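Two Months With the Mitov Bench Kit: Can It Tidy Up Yet?

I run a small repair and sewing workroom in Flullthorpe, and if there's one chore that eats my afternoons it is picking up. Spools, snaps, little offcuts, the odd block my nephews leave behind, all of it spreads across whatever flat surface is nearest. So when the Mitov two-arm bench kit came up for sale at a price I could just about talk myself into, I told myself it was a business purchase and ordered it before supper.

This review is written for people like me, who aren't engineers and who mostly want to know whether a machine can take over one dull job at home or in a small shop. I've had it since May, I've used it most evenings, and I've grown very fond of it, so please read the praise with that in mind (I'll try to be stern where it counts).

Getting it going

Putting the thing together took me 3 evenings, and the first of those went almost entirely to cables. The arms themselves bolt down nicely and feel solid once they're on. The instructions are good up to the point where you plug everything in, and then they become rather breezy, as if the writer had a train to catch. I ended up following along with a set of videos on Vumeo made by another owner, pausing every few seconds with a screwdriver in my teeth, and that got me the rest of the way.

After assembly you teach it by moving the arms through the job yourself, over and over, while it records. I had pictured one or two goes. My first real session was 54 repeats of the same little pickup, with a pot of tea going cold beside me! It's oddly soothing work, a bit like shelling peas, but you should know about it before you clear your evening.

The job I gave it

Sorting a full workbench was plainly too much to ask on day one, so I settled on something I'd give a patient four-year-old: small pieces on a tabletop, a shallow tray in the middle, put the pieces in the tray. It's the same chore most of us do at the kitchen table before dinner can go down, and it seemed to me a fair test of whether these machines are any use around a house.

The arms are quite different to watch when they're working as a pair. One will be reaching right out over the table while the other keeps itself folded back, and for a one-tray job you could get by happily with just the one. I'd still buy the pair. Sooner or later you want something held steady while something else is moved, and that's where a single arm leaves you stuck.

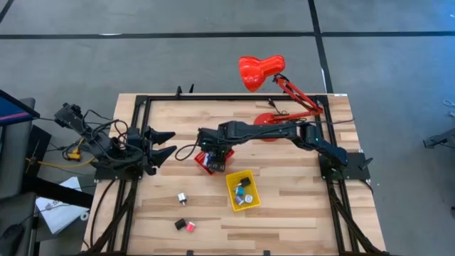 What it does well

Cubes! It is lovely with cubes. Anything with flat sides and a bit of grip to it gets picked up neatly and set down again without fuss, and once I'd given it enough practice I could turn away and sew a hem while it worked through a handful. It will also carry on at the same pace for as long as you leave it running, which is more than I can say for myself after lunch.

The motion is gentler than I expected, too. I'd been braced for something jerky and alarming, and what I got was more like a careful heron.

Where it struggles

Round things are its sorrow. A spool standing on its end is usually fine, but a spool on its side will roll when the gripper touches it, and then the arm closes on air and proceeds to the tray with great dignity, carrying nothing. Two pieces sitting right up against each other give it trouble as well. It likes a gap for its fingers, and if there isn't one it tends to shove both along the table.

It's also slow. A tray's worth of 6 pieces takes it roughly 3 minutes on a good run, and I can do the same with one sweep of my forearm. Moving the table lamp once upset it for a whole evening, so now the lamp has its spot and stays there. Thread, fabric scraps and anything floppy I have given up on for now.

Compared with the Ashour

I borrowed an Ashour single-arm kit for a weekend before buying. It's quicker to set up and the app is friendlier, but the gripper felt weak to me and it dropped things I thought it should have held. If you only want to try the idea out, the Ashour would do you very well. For regular use I prefer the Mitov, cables and all.

So, is it ready for chores?

For a house, I'd say no, or not for the sort of tidying that happens in mine, where the mess is different every night. For a small shop with one repeated job, the same parts in the same place, I think it's closer than people suppose, provided someone enjoys the teaching and can step in when a piece goes astray. I'm going to try it on sorting boxed buttons next, with a deeper tray, and I'll add a note underneath when I know how that went.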